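Wanted: patient people to tidy a sofa that doesn't exist

The Drulon Student Robotics Club is looking for new members for its second-term project, and for a handful of outsiders willing to test what we build. The project is called Nesetti. It is a simulated lounge room in which a simulated arm clears the clutter off a simulated couch, a job most of our members have yet to attempt at home.

Last term the arm had 400 tries at the task. It finished 259 of them to the satisfaction of our supervisor, Aparecida Caldeira, whose definition of "finished" is stricter than ours. 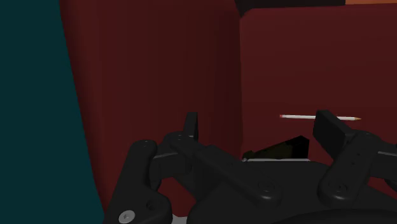 Pencils are the current grievance. They are thin, they roll, and our grasp planner regards them with something close to contempt. If you have ever written code that chooses where to put two fingers on an awkward object, please apply early. If you haven't, apply anyway and we'll lend you the notes from the Milošević workshop, which are mostly legible.

The work is done on a Franka arm model over a dark red sofa, chosen by a vote that some members still dispute. You would be adjusting grasps, rerunning failures and arguing about what counts as being put away.
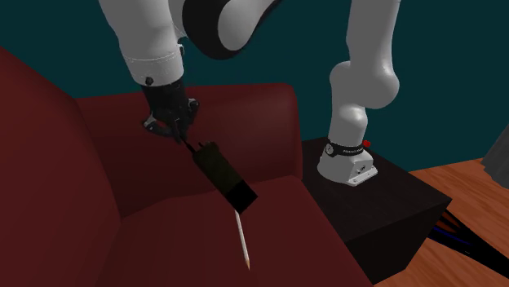

What we need

Two programmers with some Python. One person who enjoys labelling things and has 1,066 clips' worth of stamina. Testers of any background, who will try to steer the arm from a keyboard for an hour and tell us what they found maddening.

What you get

Access to the Skivmont lab after 5 pm, course credit if your program allows it, and biscuits of variable quality. There is no pay. We asked.

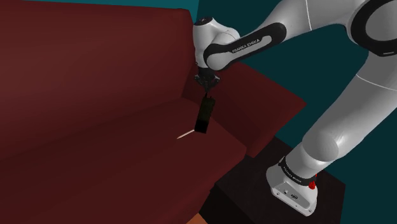 Remote controls go rather better than pencils, and new members usually start on those before being moved along to the harder stuff. Expect to give us one evening a week until November, when we show the project to the faculty and hope the couch behaves.

To apply, leave a short note at the Skivmont front desk saying what you'd like to work on. Marks and transcripts aren't required.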